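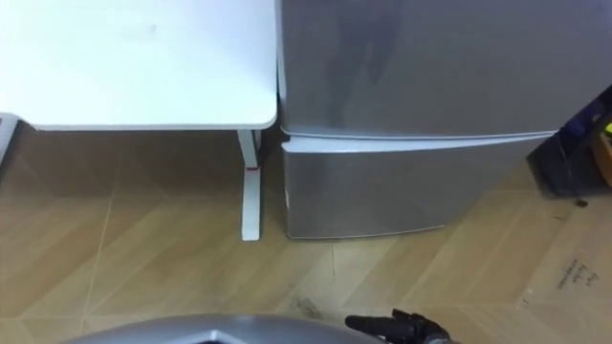
The black jointed gripper, low down in front of the fridge's lower door.

Gripper comparisons are nearly always made on a bench, with blocks and mugs set out at a comfortable height. I think they should be made on a fridge door.

We had 2 grippers to choose between in November, a Volla with jointed fingers and a Zisow with flat parallel jaws. On the bench the Zisow won easily. It picked up 300 objects with hardly a drop, and it was quicker to set up on the Mirkance controller. If we had stopped there we would have bought it.

Then we moved to the small silver fridge beside the desk. The lower door has a rounded lip and no proper handle, and it sits close to the floor, so the arm has to reach down and come in at a poor angle. Out of 69 tries each, the Volla opened that door far more often. The Zisow kept sliding off the curve. Softer pads helped a bit, but we got through 24 of them and the results still didn't match.

People will say a fridge door is a test of the arm and the camera as much as the gripper. I agree, and I don't see that as a fault. A buyer gets all three together. A gripper that needs a perfect approach is a worse gripper for a home, whatever it scores on blocks.

The Herath data sheets list grip force and stroke to two decimal places. I would swap both for one line saying how the thing copes with a low door next to a desk leg. Until makers print that, we will keep doing the bench tests last.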